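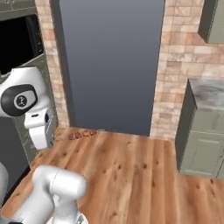
Sim kitchen, arm by the microwave

ekance_tom
Oct 11, 2026
We've got 1,492 demos in this kitchen now. Is that enough to train on?

Geerts
Enough of what? If it's the same brick wall and the same green cupboards every time, you've got one kitchen. I'd swap 500 of them for 70 on a real worktop.

sisstead
Disagree. Sim is cheap and you can change the colours overnight.

Geerts
You can – did anyone?

ekance_tom
We have 3 floor textures. Walls stay as they are.

skurndale
Then hold one floor back and test on that before you record any more. I doubt the score will hold up.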